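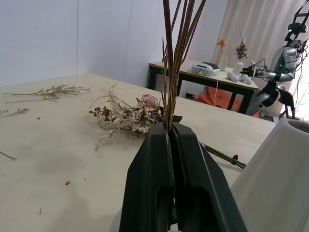
Dried flowers at home: how I keep them, clean them and put them in a vase

I started with dried flowers when we moved to Multelham, where the flat gets very little light and every pot plant I bought became yellow. Since then I have always one arrangement in the living room and usually a second one in the hall. Many visitors ask me how to do it, so I wrote my tips on one page. They are simple and need no special tools.

Preparing the table

Choose a large table with a light top. Dried flowers lose small pieces all the time and on a light surface you see the crumbs at once. Do not put a tablecloth, the thin twigs catch in the fabric and break. Close the window also. I once lost half of a bunch of grass to the wind, and I was finding the seeds until January.

Sorting the stems

Lay everything flat before you touch the vase. I make separate places: the tall brown stems together, the pale small blossoms together with their leaves, the feathery filler sprigs at the back of the table, and any rose close to me so that I do not lean on it. A dried rose is the most delicate piece and you can't repair it. If a petal falls, let it go.

Old clips, wire and bits of string should come off now. If a knot is tight, cut it with small scissors and do not pull.

Cleaning

For dust I use a soft make-up brush, always from the stem towards the tip. A hair dryer on the cold and slowest setting is also possible, held at arm's length, but only for strong stems such as reeds. Water is a bad idea. My neighbour's sister washed hers and they smelled of cellar for weeks.

Tall stems first

Take the tall thin stems as one bundle and hold them low, where they are strongest. If you hold them near the top, the seed heads come off in your hand. Knock the lower ends very gently on the table to make them even, then put the whole bundle in the vase in one movement. Pushing them in one after one makes them cross inside and the last ones will not go down.

After this come the smaller sprays, lower and more to the front. The rose goes in last – its head should rest on something, for example on the pale blossoms, so that the weight is not hanging on the dry stem.

Which vase

A heavy vase is better than a beautiful one. Dried stems weigh almost nothing but they are tall, and a light vase falls when somebody closes the door strongly. A white or cream vase goes well with brown and faded pink. When my vase is too light I put 200 grams of clean dry sand at the bottom. For a wide opening, crumple a piece of chicken wire and push it inside, below the rim.

Where to put it

Keep it away from direct sun, from the radiator and from the bathroom. Sun takes the pink from roses first. Our bunch from the market in Clallell stood 4 years on a shelf in the corridor and it kept its colour quite well.

What to do with the rest

Broken pieces I collect in a shoe box. Short sprigs are nice on a wrapped present or in a very small bottle. The crumbs I brush together with a dry brush – a damp cloth makes brown smears, and on a pale table you will see them. If this happened already, a little washing-up liquid in warm water usually helps.

Last updated: 19 August 2024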